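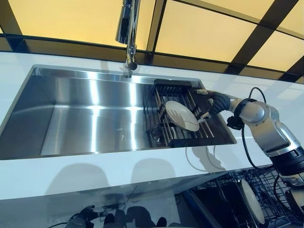

Roll-up rack at the right of the basin, plate upright in the rods, glass on the sink floor.

Print this page | E-mail this page

Kitchen notebook, Ukness
Mon 13 April

Continued from the March entries on the draining arrangement. The freestanding drainer is no longer in use. It took up worktop and the water that collected under it left a ring on the white surface, which Elif Naz Akyol has mostly got off with bicarbonate. The roll-up rack goes across the sink itself, so whatever drips goes down the plughole.

Position. Rack to the right, left part of the basin kept clear for washing. Tried it the other way round first. With the rack on the left the spray head comes down too close to the plates and clean things get splashed. On the right there is enough room to bring the head down and rinse a pan without touching the rods. The rack slides if pushed from the side, so check that both ends are sitting on the rim before loading it. It should be level by eye. If one end has dropped, lift it and reseat it. Don't push down on it.

Plates. The white round ones stand between the rods but they lean. The lean is acceptable for one plate. With several in a row they all go the same way and the end one takes the load. Rawan Awad suggests leaving a gap between each, and I agree, though it cuts what the rack will hold. Bowls don't stand at all and should go upside down flat on the rods.

Caddy. Black slotted one, kept at the rear end of the rack. Cutlery handles down, knives excepted. I had it at the front for a morning and knocked it with my sleeve twice. At the back it is a longer reach but out of the way. The slots want brushing out once a week as the corners hold scum.

Glasses. The clear glasses are not to be left in the basin. They are hard to see against the steel, more so under the rack, and a dropped plate would do for one easily. Wash glasses first, dry by hand, put away. If a glass has to soak, stand it on the left where it can be seen. I know this is not always what happens.

Drying check. Washed a plate in hot water, shook it once, stood it in the rack and left it. Dry on both faces after 21 minutes, with a bead still hanging on the lower rim where it touched the rod. Same plate laid flat on the rods was still wet in the foot ring at 80 minutes, when I stopped. Single run of each, room temperature not recorded. Elif will repeat with the window shut. I would not quote either figure to anyone yet.

Load. Put jars of rice on the middle of the rack, adding one at a time and looking at the sag. No permanent bend after unloading. The rods flex more than I would like when a full casserole goes on, so heavy pots stay on the worktop on a folded cloth.

Cleaning the steel. The light in there shows up everything. The ceiling panels put long bright streaks down the back wall of the basin and it is easy to take a reflection for a limescale mark, or the reverse. Run a fingertip over it. Scale feels rough. For scale, white vinegar on a cloth, leave 2 minutes, rinse. Always wipe with the grain. The Jesident cream cleaner is fine on the worktop but I have stopped using it on the sink, as it leaves a film that dries cloudy. The Saraç one has not been tried. There is an unopened bottle under the sink.

Tap. Spray head retracts properly again after Rawan moved the hose weight. Wipe round the base when finishing, water sits there and creeps along the back edge.

Seal between sink rim and worktop: looked along it with a torch, no gaps found. Look again when the rack has been in use for a month, particularly on the right where more water now gets thrown about.

Rolling up. The rack can be rolled and stood behind the tap when the whole basin is needed, for the oven trays for instance. Dry it first. Rolled wet, it was still dripping the next morning.

To do:
- second drying run, window shut (Elif)
- try the taller Planano rack if it turns up, the wider rod spacing may suit bowls
- more cloths, the 100 pack if the price is the same as last time
- label for the vinegar bottle
- ask whether the old drainer can go to the upstairs kitchen or be thrown out

Rawan has the receipt for the rack. Filed with the March ones, in the drawer and not in the folder.

Print this page | E-mail this page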